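Tout a commencé par une question de torréfaction, dans une cuisine où l'on ne voyait plus rien à cause de la fumée. Raelene Tomoana venait de brûler sa troisième fournée de café dans une vieille poêle, son frère Ewan ouvrait les fenêtres, et tous les deux ont eu envie de recommencer le lendemain. Flellow est née comme ça, et on n'a pas vraiment ralenti depuis !

# Qui sommes-nous ?

Flellow est une école de café. On y apprend à torréfier, à goûter, à régler un moulin, à faire mousser du lait sans le massacrer, et aussi à tenir un comptoir un samedi matin quand la file va jusqu'au trottoir. Nos élèves viennent de partout : des gens en reconversion, des restaurateurs qui en ont assez de servir un café triste après un beau repas, des curieux qui veulent simplement comprendre ce qu'il y a dans leur tasse.

Nous sommes cinq à l'année. Raelene dirige la torréfaction et s'occupe des achats de café vert. Ewan enseigne l'espresso et la technique du lait. Akua Agbenyega a monté tout le programme de dégustation, du premier exercice sur l'acidité jusqu'aux séances à l'aveugle du vendredi (redoutables, demandez aux anciens). Koen Vanhove prend en charge la gestion et l'ouverture d'un commerce, et Myroslav Tkachuk entretient les machines tout en animant l'atelier de réparation.

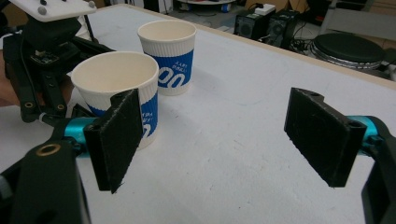 **Faut-il déjà travailler dans la restauration pour s'inscrire ?**
Tout le monde peut s'inscrire, sans diplôme ni expérience. La première semaine reprend les bases pour l'ensemble du groupe, et les élèves qui ont déjà du métier passent plus vite aux réglages fins.

## Comment on enseigne

On commence par goûter. Beaucoup. Avant de toucher à une machine, chaque groupe passe deux journées avec Akua autour de cafés lavés, naturels, trop cuits, pas assez cuits, et de quelques-uns volontairement ratés. C'est souvent le moment préféré des élèves, parce qu'on y met enfin des mots sur des choses que la langue savait déjà — et parce qu'on rit pas mal quand quelqu'un trouve un arôme de carton mouillé dans le café le plus cher de la table.

Ensuite vient la pratique. Notre formation longue dure 124 heures, dont la plus grande partie debout, les mains occupées. On règle, on pèse, on chronomètre, on jette, on recommence. Les groupes restent petits et chacun a son poste.

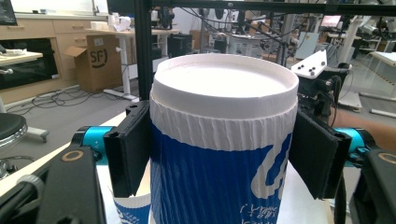
*Un gobelet à emporter, à couvercle blanc.*

La vente à emporter a d'ailleurs son propre module. Un café bu dans la rue, vingt minutes après sa préparation, ne se travaille pas comme un espresso avalé au comptoir : la quantité de lait, la température de départ, la taille de la boisson, tout se discute. Koen y ajoute une matinée sur les prix de revient, avec des tableaux qu'il adore et que les élèves finissent par adorer aussi (un peu).

## Zerametti, notre torréfacteur

Il trône dans l'atelier du fond et il a un prénom, ou plutôt un nom de famille. Zerametti nous vient d'une petite brûlerie qui fermait ses portes. Myroslav l'a démonté entièrement, nettoyé pièce par pièce, puis remonté pendant un mois d'octobre glacial. Raelene connaît ses humeurs par cœur et tient un carnet où chaque cuisson est numérotée. Elle en est à 718 !

C'est sur Zerametti que nous préparons Parsa, notre mélange de l'école, rond et chocolaté, celui que les élèves apprennent à reproduire avant de composer le leur. Flurar, plus clair et plus floral, change au fil des récoltes. Les deux sont vendus à l'accueil en sachets de 200 grammes, en grains ou moulus à la demande.

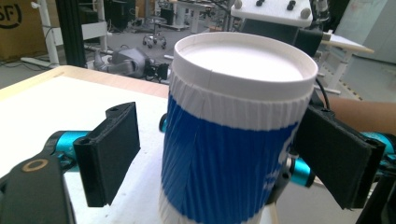
**Peut-on visiter l'école avant de se décider ?**
Nous ouvrons l'atelier aux visiteurs un samedi par mois, en matinée. Il suffit de nous écrire quelques jours avant pour réserver une place, et la dégustation est offerte.

## Et après ?

Certains anciens ont ouvert leur salon, d'autres ont rejoint une brûlerie, d'autres encore ont gardé leur métier et font désormais un café fabuleux à leurs collègues. Nous restons en contact avec eux. Ils reviennent donner un cours, emprunter un moulin, nous faire goûter leur dernière trouvaille. Le repas des anciens a lieu chaque année en octobre, dans l'atelier, et chacun apporte un plat et un paquet de café.

Pour les dates des prochaines sessions, les tarifs ou une question sur le financement, écrivez à Koen par le formulaire de contact. Pour une machine qui fuit, c'est Myroslav.

*Page mise à jour le 02/08/2018*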